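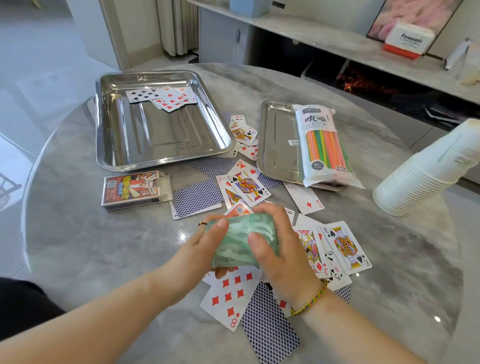 Questions about singing with the Werkley Chamber Choir

Do I have to audition?
There is a short voice test, yes, but please don't lose any sleep over it. You will sing a scale or two and a verse of something you know well, and our conductor, Shu-fen Fang, will find out where your voice is happiest. The whole thing is over in the time it takes to drink a cup of tea.

I can't read music. May I still come?
Of course you may! A good many of our altos learned by ear, and we send out practice recordings for each part well before we start on a new piece.

When and where do you rehearse?
On Tuesday evenings in the upstairs room at Kolev Hall, from half past seven until half past nine, with a break in the middle that does have a habit of growing.

How much does it cost?
Membership is 60 a term, and scores are lent free of charge. If that is a stretch, have a quiet word with Ertuğrul Kahraman and we'll sort something out.

What are you working on at present?
Mostly a cappella pieces for our November concert, along with a set of evening hymns with organ — the Troment instrument is a joy to sing with, if a little slow to speak in the bass.

Can I listen in before I decide?
Please do. Come along to any rehearsal, sit wherever you like and join in if the mood takes you. The side door on Prarel Street is the one we leave open.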